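Two hands, one bench, not enough evening

Quick one tonight because I have to be up early. Sim is working again. Mostly.

For anyone who skipped the last post – I'm building a two-armed thing in the back bay at Gindness, the shared shop, and before I let the real arms loose on a real bench I'm trying to get the whole routine going in simulation. Smaller repair bill that way. Juraj still brings up the vise incident.

So. Lost most of the weekend to the thumb joints. Symptom: left hand fine, right hand thumb folding backwards through the palm the second the sim started. Checked the limits, checked the masses, rebuilt the model from scratch, ate a sandwich, swore. Mirrored the left hand by flipping the mesh and forgot to flip the joint axis. One minus sign. Zuzana found it in two minutes standing behind me with her coat on.

After that, the arms. I had the bases too far apart, so both were running close to full stretch any time they went for the middle of the table, and the solver would get jumpy and the elbow would flip. Moved each base in by 8 cm and lowered the table a bit. Much calmer. I'll have to do the same on the real frame, which means drilling new holes in the plate Kazimír welded for me. Haven't told him yet. He reads this, so I guess I have now. Sorry Kazimír.

The task I settled on is dumb on purpose. Color match, cube goes on the plate of the same color. Pink left, teal right, each hand has its own side and no crossing over. I wanted to start with pouring and Peter talked me out of it, rightly.

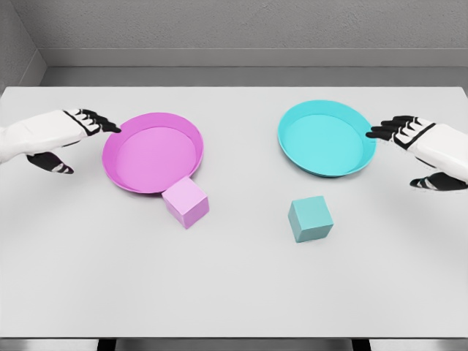
How long does it take to run one attempt in sim?

Up to 25 seconds on my old desktop, and most of that is contact solving once the fingers close on something. With the fingers in free air it goes a lot faster than that.

I got that down a fair bit by swapping the collision shapes. The finger meshes I started with were way too detailed, every little ridge was in there, and the physics was chewing through all of it for nothing. Now every segment is a capsule. Looks the same on screen becuase the pretty mesh is still drawn on top. Plates were the annoying part. A plate as one convex shape gets filled in like a hockey puck, so a cube set down inside it floats at rim height. Had to build the plates out of a flat disk plus 8 wedges for the rim. Ugly, works.

Grasping is still bad. The cubes squirt out. I think it's friction, Jozefína thinks I'm closing the thumb too late, and she's probably right because she usually is about timing stuff. Going to try bringing the thumb in first and letting the fingers come to meet it. If that fails I'll make the fingertips softer, and if THAT fails I'll make the cubes bigger and pretend it was the plan.

Things still to do, in no order:

randomize where the plates start, right now they're hard coded
log the joint torques properly, not in a text file I keep overwriting
fix the reset so it doesnt drop everything from a foot up
order longer cables for the right shoulder
sweep the bay, it was my turn last week

Also somebody asked in the comments about running real hardware by summer. I'd like one real arm moving by August, slow, with the stop button in my other hand. Both arms together is later. The power supply I've got can't handle two at once anyway – I tried, the lights in the bay dimmed and Peter came in to ask what I'd done.

Ok, bed. I'll put the wedge script up once I've taken the swearing out of the comments.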